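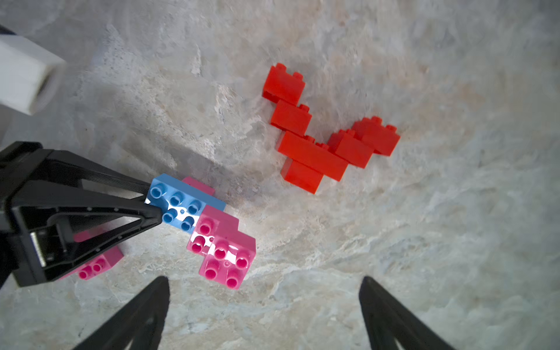

Toy bricks: red in a stepped V, pink and blue to the left.

A saved game should be a file

Mobile strategy games have long had a storage problem that has little to do with storage. The data is small. My longest campaign in Vindonari stands at 1,483 turns, and the save takes up less room than one photograph. The phone can hold it without effort. What I can't do is pick it up, copy it, put it on a memory stick or give it to someone else. It sits inside the app, and when the app goes, the save goes too.

My view is that any paid strategy game on a phone or tablet should let the player export a save as an ordinary file and load it again later. The option should be in the settings menu, it should work without a network connection, and it should need no account.

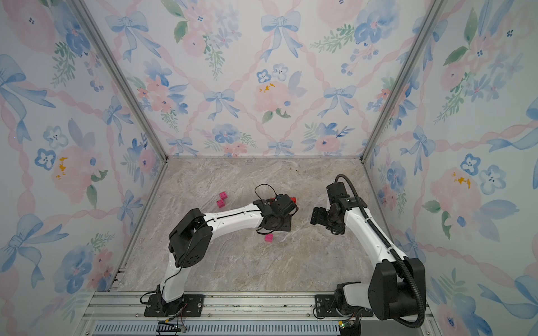 Kenta Fujimoto
Contributing writer, mobile games

Strategy games are a special case because of how long a single session of play can last. An arcade game loses a score table when its data is wiped, and a racing game loses some unlocked cars. A strategy campaign is one continuous piece of work, often spread over months. The map in turn 900 depends on where a road was built in turn 12. There is no quick route back to that position, and starting again gives a different game.

Developers usually answer that cloud saving has dealt with this. It has dealt with part of it. Cloud saving protects against a lost or broken phone, provided the last upload finished and the player is signed in to the same account. It gives no protection against a bad save, as the bad save is copied up and replaces the good one. It also does nothing for a player who moves from one maker's phone to another's, unless the developer runs its own service.

Vindonari does run its own service, through its publisher, Linden. In January a patch changed the way trade routes were recorded. Campaigns with a large number of routes opened with the routes missing, and the game then wrote an automatic save at the start of the next turn. That save went to the server. By the time a second patch arrived, the older version had been overwritten for anyone who had opened the game in between. I was one of them. I rebuilt the routes by hand, which took most of a Thursday evening, and the economy has never quite matched what it was.

An exported file would have made this a minor fault. I would have deleted the damaged campaign, loaded the copy from the week before and replayed a few turns.

Three objections come up whenever this is raised. The first is cheating. If a save is a file, a player can open it in an editor and add gold. This is true, and in a single-player campaign it harms no other player. Where a game has a shared ranking, the ranking can refuse scores from imported saves, or the file can carry a signature that shows whether it has been altered. Koyama, a turn-based naval game with a small but serious ranking ladder, takes the first approach. Imported campaigns are marked with a grey anchor and can't be entered on the ladder. I have seen no complaints about this on its forum, where people complain about most things.

The second objection is support. Players will load old files into new versions, and some won't open. That is a real cost, though it is one the developer has already accepted. Every update must read the saves left by the previous version, or all current players lose their games. Code that reads the old format exists. The extra work lies in keeping it for longer, and in showing a clear message when a file is too old. A version number in the first line of the file is enough to do that. 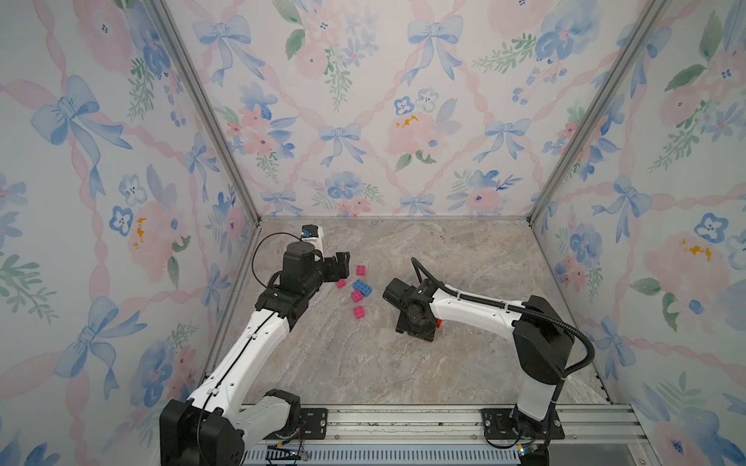
Floral wallpaper with blue bows, two robot arms and a marble-patterned floor.

The third objection is heard less often in public. A save that can be moved makes it easier for the player to leave. If the campaign lives only on the publisher's server, the player has a reason to keep the account, and an account can be sent offers. I understand why a publisher would want this in a free game paid for by small purchases. I don't accept it in a game sold at full price.

The work involved is modest. Both main phone systems already provide a file picker, and the game already turns its state into a block of data each time it saves. Export means passing that block to the picker. Import means the reverse, with a check that the contents are sound before anything current is replaced. Veltex, a hex-map war game made by 2 people, added both in one update. Its export screen is plain: a list of campaigns, a date beside each, and a button. The list keeps the last 20 automatic saves as well, so a player can step back past a fault without having exported anything beforehand. I would like to see that second feature copied more widely too.

There is also the matter of sharing. On desktop computers, players of strategy games have always passed saves around. Someone posts a position that looks lost, others load it and try to recover it, and the results are compared. The Koyama forum has a thread of this kind with 3,500 replies, and it is the best guide to the game I know of. Vindonari is the deeper game and has nothing similar. Its players post screenshots of the map and describe the rest in words, leaving out supply levels and treaty terms because there are too many to type.

Linden has said that export is under consideration for a later version. I would put it ahead of the new faction and the redrawn coastline tiles. Until it arrives I am keeping my old tablet switched off in a drawer, with the campaign as it stood at the end of last month and the network turned off.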